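4. Placing pivots with Wodden

Wodden adds a pivot panel to the Sora modeler. It creates helper objects, links geometry to them, and writes the result back to the scene file. This section assumes that the plug-in has been installed as described in section 2 and that the Wodden tab shows in the side panel.

4.1 Before you start

Freeze or hide any object you do not want changed. Wodden acts on the current selection and on all children of the selection, including children on hidden layers unless those layers are also locked.

Reset the scale on imported meshes. A mesh with a scale other than 100 percent on any axis will accept a pivot, but the helper will be drawn at the wrong size and the rotation limits in 4.4 will be ignored.

CAUTION: Pivot changes made through the panel are stored as a single undo step. If the undo buffer is set below 2, the step cannot be reversed. Save the scene first.

4.2 Creating a helper

1. Select one or more objects in the viewport.
2. Open the Wodden tab and click New Helper.
3. Choose a shape: Point, Cross or Ring. The shape has no effect on the result and does not render.
4. Choose the origin. Object Center uses the bounding box. Surface uses the next face you click. World places the helper at 0,0,0.
5. Click Place. The helper is drawn in yellow while unlinked and in gray once linked.
6. Click Link. The selected objects become children of the helper.

Note: With Surface as the origin, the helper's Z axis follows the face normal. On a face with more than four edges the normal is averaged, and the helper may appear tilted. Use Align to World in the same panel to correct it.

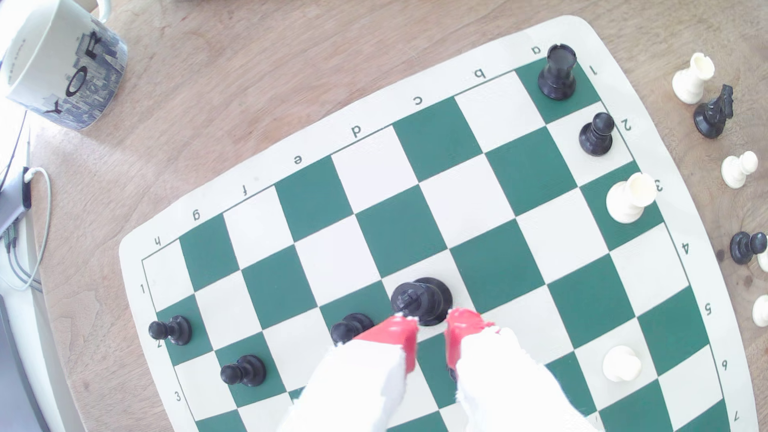
Kamarul Kwok: Step 6 fails without a message if one of the selected objects already belongs to a closed group. Open the group first, then link. Also, in the Liew build the button is labeled Attach to Helper, but it does the same thing.

The behavior with closed groups is confirmed for all current builds. The panel now shows a small lock icon next to the Link button when a closed group is in the selection. The label in the Liew build will stay as it is until the language files are merged.

4.3 Moving an existing pivot

1. Select the helper, not the geometry.
2. Turn on Pivot Only. The transform fields change from black to blue.
3. Type the new position, or drag the helper with snapping on.
4. Turn off Pivot Only before doing anything else.

If Pivot Only is left on, later moves will shift the helper and leave the geometry in place. The offset is kept when the file is saved. To clear it, select the helper and click Zero Offset.

Snapping uses the grid spacing set in Sora. Wodden does not keep its own grid. On scenes with a grid spacing smaller than the display unit, typed values are rounded to the display unit and dragged values are not, so the two methods can give slightly different positions.

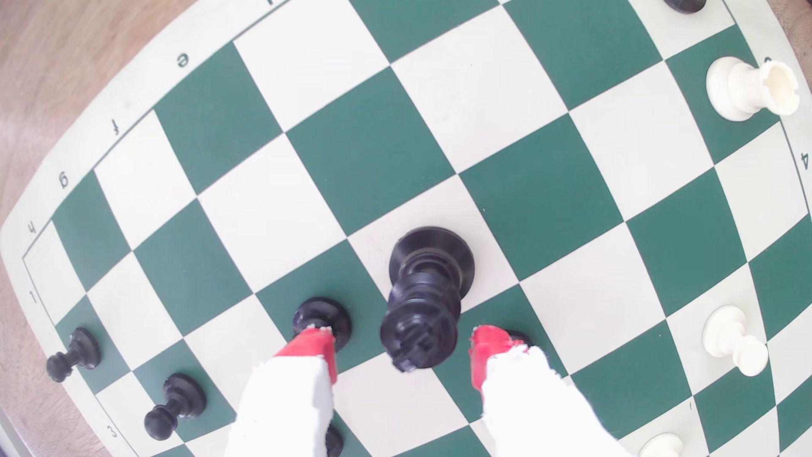
Dragged positions can be rounded afterward with Clean Values, found under the arrow at the bottom of the panel. It works on the selected helpers only and leaves rotation untouched.

4.4 Rotation limits

Each helper can carry a lower and an upper limit per axis. Enter both in degrees. A blank field means no limit. Entering the same value in both fields locks the axis.

Limits are checked in X, Y, Z order. If the scene uses another rotation order, set it in the Order list before typing the limits. Changing the order afterward clears all six fields.

Limits are exported to Perow files from format 3 up. Older formats drop them and write warning 774 to the log. The geometry and the link are still exported.

4.5 Large scenes

The panel refreshes its list each time the selection changes. Above 1,000 helpers this causes a visible delay. Turn off Live List in the panel options and use the Refresh button instead. The test scene supplied with the plug-in contains 3,543 helpers and can be used to check the setting.

Batch linking is available from the script menu:

wodden.linkAll selection origin:#center shape:#point

The command skips frozen objects and returns the number of links made. A return value of 0 with objects selected usually means that they are already linked. Run wodden.listLinks to see the parent of each one.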